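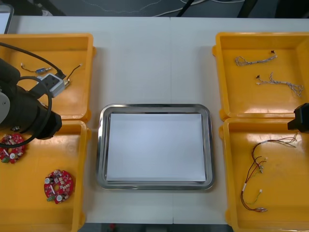
Inese Paju reckons we should have appointed a goalkeeping coach before we appointed anybody else, and she told me so in the car park after the last home game. I've put her view first because she's been saying it all season and I've come round to it. More on that further down.

13 May 2024

So, this is my second report on the coaching grant, covering everything from the start of March to now. I know the form asks for boxes and percentages and I've filled those in separately, but you did say last time that you liked hearing how things were going in my own words, so I've let myself ramble a bit.

The big news is that we have a head coach! Oldřich Rusnák signed with Zorna for 2 seasons and took his first session in the pouring rain with eleven players, one of whom had forgotten her boots. He'd been on our list from the beginning but was tied up with Aguirre until their cup run ended, and I'd more or less given up on him. Then they lost on penalties (sorry, Aguirre) and he rang me the next morning.

Justinas Kļaviņa stays on as his assistant. I was nervous about that conversation, if I'm truthful. Justinas had looked after the first team on his own since the winter and could quite fairly have expected the top job. We had a long chat, then another one, and what came out of it is that he keeps the under-18s as his own side and picks the team for the county cup. He seems happy. He's certainly louder on the touchline.

Results have been up and down. We beat Jirnico away, which we hadn't managed in my time here, then went and lost at home to a side who turned up with one substitute. Oldřich has moved us to a back three and the wing-backs are still working out when to go and when to stay put. Against Rindolix they both went at once, and kept going, and we were three down by half time. The second half was much better and finished one each. We ended the league season sixth, one place higher than I told you we'd be.

Crowds are the bit I'm really pleased with. The last home game drew 1,476 and the derby before it got 1,574, which is the first time we've gone past 1,000 for two matches running. The derby would always bring people in, of course, but the last game had nothing riding on it at all and they still came. We ran out of pies before kick-off both times, so I'm talking to the caterer about next season.

Now the money. The coach's wages are on budget. Travel is over, mainly down to the replayed fixture, when we paid for the same coach hire twice. I've moved a little across from the kit line to cover it, as you said I could on the phone, and the figures are in the sheet. The physio hours are under, and that isn't good news, it's just that Ülle Lill was only able to start in the middle of March. She's in twice a week now and the hamstring queue is getting shorter.

Courses: four of our junior coaches have passed their first badge and two more are waiting on a date. Priit Avotiņš has started the next badge up and I'd like the club to pay for his second module from what's left in training. Could you let me know if that's all right? He needs to book soon or he'll miss the summer block.

Back to goalkeeping, then. We let in eleven goals from corners this season. Both our keepers are under 20 and neither has had a regular coach of her own, only whoever was free to kick balls at them. I didn't put a specialist in the original bid and I should have. What I'd like to do is use the unspent physio money to bring someone in one evening a week from pre-season up to Christmas, and see where we are. Oldřich knows a couple of people and I've asked him to get me prices.

Things still to do before the next report: sort the pre-season friendlies (Jirnico have said yes, Rindolix haven't answered), get the floodlight on the far side looked at, and finish the player survey, which I promised you for this report and haven't got. Sorry about that. Half the squad have filled it in and I'm chasing the other half.

Give me a ring if anything in the sheet looks odd, mornings are best.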